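Speaker notes – "Buying your first pair of arms"
Evening session, Makhubela hall, 7 p.m. start
Nokuthula Nkuna

Before I start: water, clicker, check that the back row can hear me. Ask for a show of hands – who has a quote sitting in their inbox right now? Who has already signed one?

Opening

Hello everybody, and thank you for coming out in December, when you could all be at home. I'm going to talk about money tonight, and I want to say right away that I love this subject. I really do! People think the fun part is the robot. The fun part for me is the spreadsheet that gets you to the robot, the moment when you see that a small workshop like ours at Wornton can do this, and can do it without betting the rent.

We spent most of a year planning for a two-arm bench setup. I kept notes the whole way through, and these are the parts I wish I'd had on day one.

(Slide: the one-page budget. Leave it up.)

Start with the task list

We did this backwards the first time. We had three catalogs open and were comparing reach and payload before we had written down a single job. Kamlesh Bhardwaj closed my laptop (gently) and handed me a pad of paper. Write down what you want it to pick up, he said. Everything.

So we wrote 14 tasks. Some were easy to name: move a packet from one place to another, hold a box still. Then we got to the small hardware, the latches and locks, and that page changed the whole budget. A lock is heavy for its size, it's shiny, it has a smooth body and a thin shackle, and you need to decide if you want one hand on it or two. If it's on your list, you are shopping for fingers and cameras as much as for arms.

(Next slide. Give them a few seconds with it.)

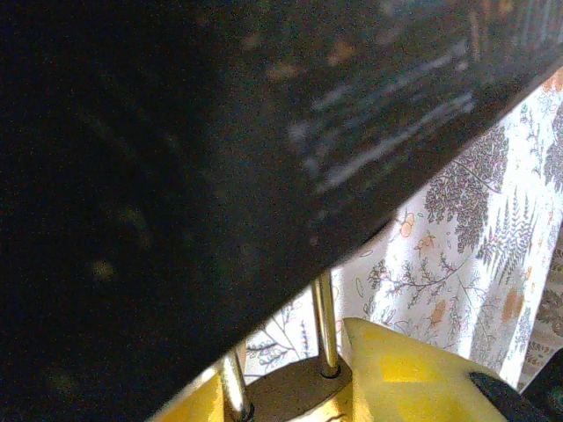 Anathi Chauke asked, when I gave a shorter version of this talk in the spring, whether a small shop could skip the wrist cameras in the first year and put that money toward a better arm, and add the cameras once the thing had earned its keep. She had a quote from Girkach with the cameras as a separate line and it was very tempting to cross it out.

I love that question and I've gone back and forth on it. My answer now is to keep the line in, but ask for it to be priced three ways: no cameras, one per arm, and one per arm plus an overhead. Look at the gap between the three. In our case the cameras were a small slice of the total. What cost more was everything attached to them – cables, mounts, a computer that could keep up, and the evenings we spent getting it all to talk. If you add cameras later you pay for those evenings twice.

One more thing on cameras. Ask to see the view from the wrist with the fingers you plan to buy, over the kind of object you plan to handle. A big finger can cover a lot of the picture. I'd want to know that before I pay.

Budget lines people leave out

(Slow down here. This is the part they write down.)

Fingers. Budget for several sets. If you print your own, put the filament, the pads and the hours in the plan as real lines with real amounts. Fingers wear and fingers snap, and you will redesign them as soon as you see them at work, which is a great day but still a day somebody has to be paid for. We set aside 968 for fingers and pads for the first year and I'm glad we did.

The frame. We had a lovely number for the arms and nothing at all for what they would be bolted to. Extrusion, brackets, feet, a table that doesn't wobble. Jacobus Pretorius caught this when he read the draft, and he wrote "on what?" in the margin next to the arms. Fair.

Wiring and power. Price the cable runs for the full travel of each arm, with slack. Price somewhere for the boards to live. Get a stop button you can reach from where you stand, and then check where you really stand.

Test objects. Cheap, but they add up, and you want plenty of variety in size, color and shine. Ours come out of kitchen drawers and the hardware store. Buy duplicates of anything that crushes or tears.

Time. I'll say this twice tonight. Put your own hours in the sheet, at a rate you'd be happy to be paid.

One arm or two?

This is where the room usually splits, so let it. (Take two comments, no more, or we run over.)

Two arms cost more than double one arm. You pay for the second arm, then for the space between them, the extra planning so they don't meet in the middle, the second set of spares, and a bigger table. We got quotes for both and nearly went with one. What settled it was the task list again. I went down it with a highlighter and marked every job where a person would naturally use both hands, and when I got to the end the page was mostly yellow. So for us, two.

If your page is mostly white, buy one arm and be happy! Leave room on the frame for a second. A longer piece of extrusion costs very little at the start.

Something that helped us a lot was asking the seller for a full day on a bench like ours, with both arms in reach of the same patch of table. Steminen agreed to that and it told us more than the data sheet. Bring your own objects and your own tablecloth if you work on one. Patterned cloth, plain cloth, whatever you've got. You want to test in the mess you live in. 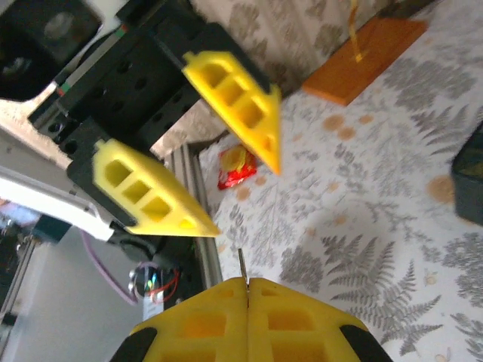 When you plan the shared area, draw it at full size. Tape on the floor is fine, or brown paper on a table. Mark how far each arm can go, shade the part they can both reach, and put your real objects inside the shaded part. Ours came out smaller than I had pictured, and we moved the mounting points on paper three times before we ordered any metal. Paper is cheap. I'm a big fan of paper.

Do the same for the people. Where does the operator sit, where does the visitor stand, which way does the door open? Put all of that on the drawing and send it with your request for a quote. Sellers give you a much better answer when they can see the room.

Staging the money

We split the purchase into three steps. First the frame, table and wiring. Then one arm with its camera and fingers. Then the second arm, once the first had been running for 7 weeks. It does mean you pay shipping more than once, so ask about that early. It also means you learn what you need before you spend the biggest piece.

We kept a reserve of 1,000 that was not allowed to have a name. Every time one of us tried to give it a name, Abena Issahaku took the pen away. It went in the end on connectors, a second power supply and a box of pads, and not one of those was in the original plan.

Questions to put to any seller

What wears out first, and what does it cost to replace?
Can I swap fingers myself, with tools I own?
How long do spares take to arrive in December?
Which parts of this quote are good for another year?
Who answers the phone, and in what hours?

(Let them photograph this slide. Don't talk over it.)

If I have time

Tell the used-equipment story. Short version: we looked at a secondhand arm at a very good price, asked for the service record, and waited. Still waiting. I'm all for buying used, but get the paperwork before you get attached.

Then the lease question, because Kamlesh will ask it if no one else does. Leasing suited the arms in our sums and didn't suit the frame or the fingers. Your sums will be different, so run them.

Questions from the floor, ten minutes. The blank budget sheet is on the table by the door, and please take two – one to fill in and one to fill in again after you've talked to whoever pays the bills.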